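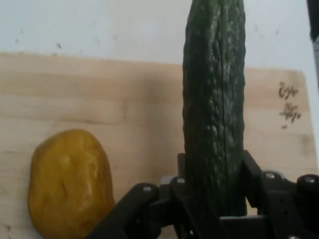
30th June

Cold one this morning, frost on the ute and my fingers wouldn't work till the second cup of tea. Finally got the veg sorted after putting it off since the Flalldale run. I bought far too much, as usual! The cucumbers were going for next to nothing (end of the box, a bit ugly, the long dark bumpy kind) and I can't walk past a cheap cucumber, never could.

So it's pickles. I've dug out Chelsea Dunmore's recipe, the one she wrote on the back of a Hindeter seed packet, and I can read all of it except the sugar. It's either 2 cups or 12, and I'm going with two. Mustard seed, dill, a bit of chilli, and leave them in the salt overnight. I've got 14 jars washed and lined up on the tea towel and I know full well I'm short on lids. There'll be a hunt through the shed later.

I do like the knobbly ones better than the smooth ones from the supermarket. More crunch, and the skin goes a lovely colour in the vinegar. Mum used to peel hers in stripes and I still feel a bit guilty when I don't bother.

Kept one back for lunch, sliced thin with yoghurt and mint and heaps of pepper. Had it on toast standing up at the bench with the radio on. Very good, would have again tomorrow.

Spuds are going in the soup with the last of the leeks. Must ring the Olatunjis and see if they want a jar or two, they were so good about the fence. And if these turn out all right I might plant my own in the spring, get the seeds ordered by August before I forget like last year.

Lids first though. Torch is in the laundry drawer.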